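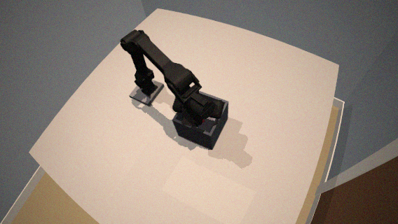 Plikurico Place Names

A word list of street, creek and hill names from the Barta valley, gathered from old parish maps and bus timetables. It holds more than 100 names in 5 spelling variants.

Files
names.csv – one name per row, with source and variant
sources.txt – the maps used, by sheet

Known gaps
Sheet 22 is missing its northern half, so Trirkel has few creek names. Accents were dropped in version 3 and put back in September – older copies should be replaced.

Credits
Typed up by Ferenc Pintér, checked by Dong-geon Seo. Send corrections to either of them with the sheet number.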